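Last updated: February 27, 2021

To: small-arms-upkeep list
Subject: Re: Do we really need to rezero the Prado cell every week?

I read the message below twice, and I still don't buy it. Quoting the whole thing so people who joined late can see what I'm arguing with.

> We have been running the two-arm Prado cell under the Clandeck checklist
> since December. The checklist says to rezero every joint on both arms
> once a week, and I would like everyone to adopt it. Before the checklist
> the left arm drifted. Since then it has not. We also swap the wrist
> cables every 100 hours whether they look worn or not. It takes 22
> minutes a week, which is cheap. I see no reason to go on checking things
> by eye when a schedule does the job.

First, the drift. You changed two things in December, the rezeroing and the base plate screws. I know about the screws because you posted about them at the time. An arm on a plate with a loose corner screw will wander all day long, and you can rezero it every morning and feel good for an hour. So which one fixed it? You can't tell me, and I can't tell you either. I'd want to see the offsets written down before and after each rezero. If the numbers you are clearing out are tiny, you are clearing out noise.

Second, rezeroing isn't free. You put the joints against a jig by hand. Hands differ. At Rellton we had two people do the same arm on the same afternoon and the elbow came out different each time. Every rezero is a chance to put an error in.

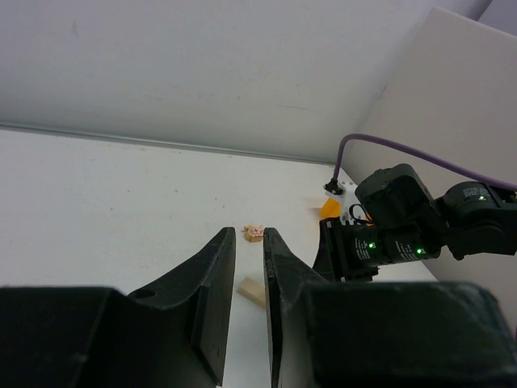 What I would check weekly is the wrist end, and I'd check it with the arm in a working pose. Parked tells you very little. Look at how the cable leaves the connector. If it goes straight into a tight bend, the connector is taking the load every time the wrist rolls, and a new cable on the 100 hour mark will take it just the same. Tug the connector lightly. Then run the wrist to both ends of its travel and watch the slack. I have pulled plenty of "bad" cables that tested fine on the bench. The trouble was the routing, or a tie cinched down so hard the cable couldn't slide.

Same with the fingers. The checklist has a line that says "inspect fingers" and a box to tick. Inspect them for what? I close them slowly and see if the tips meet square, then I put a wood block between them and try to twist it. If it turns, I look at the finger screws before I look at any setting.

The two arms also have to agree with each other, and the checklist skips this completely. You can zero each one perfectly on its own plate and still have them miss at the middle of the table. I bring both grippers in over the same pencil mark, one after the other, and write down the miss. That's a number worth having.

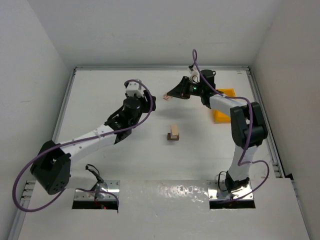 The Prado cell, both arms over the table, with the blocks and the bin out.

As for the 22 minutes, I timed myself on your checklist last week and it took me longer than that with the jig. Without the jig I could do it in 17, and I wouldn't trust the result. I suspect most people who report short times are skipping the jig. I may be wrong, and I'd be glad to see a log.

Here's what I do now, for what it's worth. Power off, snug the plate screws, and wipe the rails. Power on, watch the joint lights come up, and leave the arms alone for a few minutes. Cable slack at the wrist and elbow. Fingers. Pencil mark test with both arms. I rezero only if the miss has grown since last time, and only on the arm that moved. Skitden ships a script that will do all the joints in one go, and I've stopped using it, as it hides which joint was off.
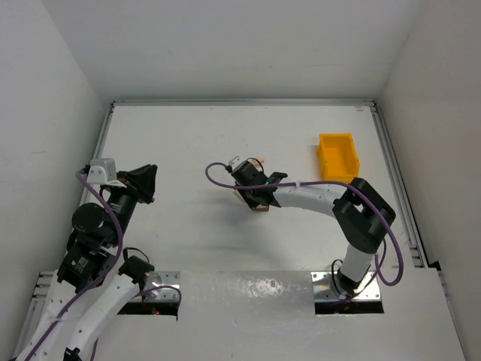 Should the table be cleared before the pencil mark test?
Clear anything the arms could touch on the way in. A bin off to the side can stay if both paths miss it, but run the first pass at low speed.

I'm open to being shown wrong on the weekly schedule. Send offsets, per joint, with dates. "It has not drifted since" won't do it for me.

Comments (3)

I keep offsets for one arm only, the left. Shoulder never moves. Elbow moves after every crash and at no other time. Make of that what you will.

You're being hard on the checklist. New people need something to tick or they do nothing at all. Agree about the finger line though, it's useless as written.

Does the pencil test work if the table top itself shifts? Ours sits on foam strips and I'm not sure what I'd be measuring.

Recent on this list

Skitden all-joint script: log output missing
Tie or tape for wrist cables?
Rellton jig drawings, second revision
Clandeck checklist, printable copy
Stripped screw in base plate, best way out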